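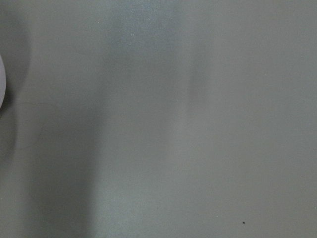

Robot arms can learn to judge their distance from a plain surface using little more than the shadow of their own fingers, according to results released in November by the robotics group at Corkine.

The method, called Grestow, works with a single small camera mounted at the wrist. Cameras in that position do well when there is an object to look at. They do poorly in the last stretch before contact, when a blank tabletop fills the whole view and there are no edges or printed patterns to measure against.

"Most software treats those pictures as empty and throws them out," said Benvinda Peixoto, who led the work. "We kept them. The light still changes as the hand comes down, and the change is fairly regular."

The group trained its model on 1,039 recorded approaches to bare surfaces under ordinary room lighting. For each one, the arm's joint readings gave the true height of the fingertip. The model was then asked to estimate that height from the picture alone, using the softness and spread of the shadows next to the finger.

In a separate set of 1,000 test approaches, the arm was told to stop 5 millimeters above the surface. With Grestow running, it touched down early far less often than with the group's previous method, which relied on a fixed height measured once at the start of the day. The gain was largest on tables that had been moved or were slightly out of level.

Small flecks of dust also turned out to help. Fitriani Yusof, who ran the tests, said the model tracks specks as they shift between one picture and the next, and that its estimates got worse when the surface was wiped clean before each run.

The method has limits. It fails under very even overhead light, where the finger casts almost no shadow, and it has not been tried on glass or polished metal. Strong sunlight from a window also caused errors in the afternoon sessions.

Peixoto said the next round will use 2,000 approaches and add curved surfaces. The group plans to share the recordings and the training code once that round is finished.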